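Gesstead two-arm kit, bench version

Home > Kits > Arms > Gesstead

Stock: made to order
Listing updated: 8/22/20

Gesstead is a pair of small robot arms that clamp to a table and copy simple household jobs. It comes as a kit and is built at home or in a shared workshop with ordinary hand tools. Rasmus Ots designed the arms. Thitima Paisan wrote the teaching software and the build guide.

The arms have no built-in jobs. You do the job yourself a number of times wearing the head camera, load the recordings, and the software works out a set of moves from them. You then correct those moves by guiding the arms by hand.

What is in the box
2 arms with grippers, assembled as far as the elbow
2 table clamps with rubber pads
Head camera on an adjustable strap
Darwish control board in a printed case
Power supply and leads
Bag of fixings, with spares
Printed build guide

You will need a computer for the teaching software. Screwdrivers and hex keys are not supplied.

Recording a job

Wear the camera low on the forehead and tilt it until both hands stay in view when your elbows are bent. Work at your normal speed. Keep your sleeves back from your wrists. A glossy table top will show glare from the ceiling lights, and a few bright spots do no harm as long as they are clear of the work.

We suggest 50 recordings for a first job. The control board stores 1000 before you have to move any to the computer. Change the starting position of the cloth, bag or box between recordings, or the arms will only manage it from one spot.

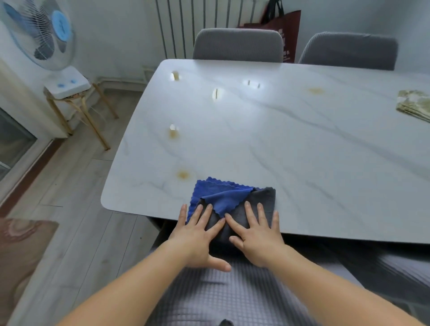 Both hands flat on the folded cloth, with the table in view beyond.

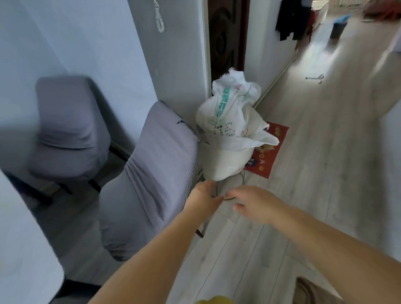
Jobs near the floor

The bench clamps do not reach the floor. For work at that height you need the Toltton low stand, sold separately, which bolts to the same base plate. Recordings made at floor level can be loaded without the stand, but the arms will not play them back until it is fitted.

Cords and thin wire are hard for the standard gripper. Fit the narrow fingertips from the spares bag and run the grip test again before you start.

Limits

Do not use the arms to lift full sacks or anything hot. Keep children and pets away while the power is on. The stop button must be within reach of the person running the arms.

Spares and repairs

Gripper pads, straps and leads can be ordered singly from Cusovach. Boards are repaired, so please send the old one back in its case. Orders placed in December are sent out after the new year.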